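Locker Room Attendant, part-time
Cumura Climbing and Fitness, Vandcombe

We need 2 attendants for the staff and member locker rooms, starting in August. Shifts run from 2 p.m. to 8 p.m. No experience required. Training is paid.

You will hand out and collect keys, check lockers at closing, wipe down doors and shelves, and bag and tag anything left behind. Keys left in locks go back on the board at the front desk. Taped notices that are out of date come down.
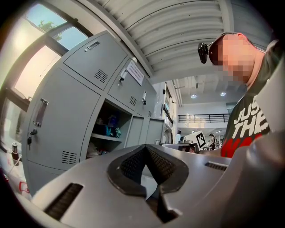 Photo: Kenta Wada

You should be able to stand for most of a shift, reach a high shelf and keep a clear written log. Lost property gets a lot of questions, so patience helps. Some knowledge of basic lock repair is a plus.

Uniform shirt provided, free membership after two months. Street parking only.

To apply, send a short note and the names of two references to Dolores Nakamura at the front desk, or drop them off in person before 8 p.m.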